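*Notes for the evening talk. Slow down. You always go too fast in the first part.*

## Opening (before the first slide)

Good evening, and thank you all for coming out. I know the parking at the Zatdale library is a trial, so if you're still catching your breath, take your time, I'm going to ramble for a minute anyway.

My name is Sem Verhoeven, and I want to talk tonight about handwritten recipes — the cards, the backs of envelopes, the notebook with the broken spine that lives in the drawer with the string. I've been collecting them for a good many years now, and I have 500 of them in shoeboxes at home, which my family has been very patient about.

(Pause. Let people settle. Hold up the Najafi notebook but don't pass it around yet, the binding won't take it.)

I started with my grandmother's cards. She had a recipe for a plum cake that simply said "flour, enough" and then "bake until it's right." I was furious with her for years over that card! I baked seven of those cakes before one came out the way I remembered it, and by then I'd learned more about plums and ovens than any cookbook had taught me.

## What a recipe leaves out

Go gently here, people like to nod along and remember their own.

When someone writes a recipe for herself, she only writes down what she's afraid of forgetting. She doesn't write "grease the pan" because she has greased that pan all her life. So the card is mostly amounts, and often just the odd ones, the spoon of vinegar or the pinch of something you wouldn't expect. If you want to cook from it you have to go and find the rest somewhere else, by asking an aunt, or a neighbor, or by making it badly a few times over.

The Najafi notebook is my favorite for this. It came to me from a family two streets over who were moving and couldn't bear to throw it out. There's a rice dish in it with five ingredients and not one instruction. On the facing page, in a different hand, somebody has added, "Mother says cover it with the blue towel." I've never found out what was so good about the blue towel, but I do cover mine now.

(If they laugh, wait. Then the next two slides.)
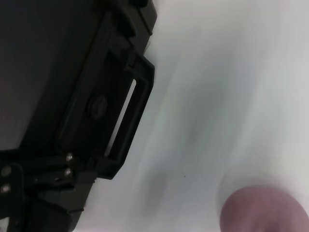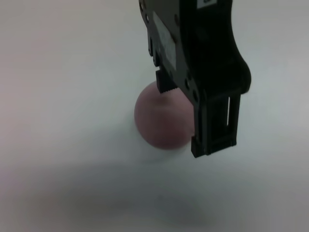 Zatdale, May

## Reading old handwriting

Some practical advice now, for those of you who brought boxes from home. I'm so glad you did.

- Look at the whole box before you try to read any one card. The same person will make the same funny "t" for forty years, and once you know it on an easy card you'll know it on a hard one.
- Read it out loud. Spelling wanders, especially if the writer grew up speaking something else at home, and your ear will often catch a word your eye walks right past.
- Keep the stains. A butter spot tells you which recipes got used. The clean cards were very often the ones clipped out for company and never made.
- Write down who you think wrote it, in pencil, on a separate slip. Please don't write on the card itself.

Tell the Flollness story here if there's time. (Flollness was a baking powder tin, or we think it was. The name turns up on five cards in my boxes, always as "one Flollness lid," and I spent a whole winter hunting for that lid so I could measure it. I ended up settling on a heaping teaspoon and the biscuits rise just fine.)

## Writing your own down

I'd like to spend a good while on this, so skip Flollness if we're running late.

Cook the dish with somebody watching. Let them write while you work, and let them stop you. My niece did this with me for the Lundotero soup, which I'd made for years without a thought, and she kept grabbing my wrist before the salt went in so she could measure what was in my hand. It took us all afternoon and the soup was a little overdone, but she has it now, and she makes it for her friends.

Put in the small talk, too. Write down that it was always made when it rained, or that your brother picked out the raisins. Those are the lines people read first.

## Questions

Ask who brought a card they can't read, and look at those together at the long table. Bring the magnifying glass and the good lamp. Remember to thank the library for the coffee, and don't leave without the notebook.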